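The Estville Costume Swap is back for its fourth summer

We started with one rolling rack in the back of the Orden Street library, and look at us now! The swap room is open again, and this year there are nearly 400 costumes on the rails, from toddler bumblebees to full-length capes (the capes have their own rail, they kept swallowing everything else). If you've been holding on to last fall's dragon with the tail coming loose, bring it in. Tavion Esposito has his sewing machine set up by the window and he loves a tail.

The way it works hasn't changed. Bring a clean costume, get a token, trade the token for any other costume in the room. Accessories go in the bins by the door and you can take two per visit without a token. We've added a shelf for handmade props and play food as well, and it has been a huge hit with the theater camp kids – the Sibiya Players have already raided it twice for their diner sketch.

Felt is the big thing this season. The Drarov Mill shop gave us a whole bolt-end box in February, all colors, and the Saturday sewing table has been working through it ever since. You don't need to know how to sew to join in. Blanket stitch takes ten minutes to learn, it looks great on thick felt, and a crooked line of it still holds. Bring your own scissors if you can, ours are getting dull and the good pair is always taken.

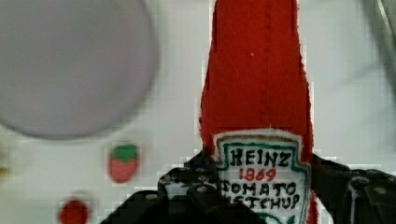
Can I swap a costume that needs mending? Bring it along and we'll put it in Tavion's basket, and you'll get your token the same day.

Doors are open from 10 to 4 on Saturdays, and the late evening is back too, with the room open until 8 on June 21, 2018. Ages 16 and up can sign out the sewing machines; younger sewers are welcome at the table with a grown-up. Hats are still very low, so please check your closets!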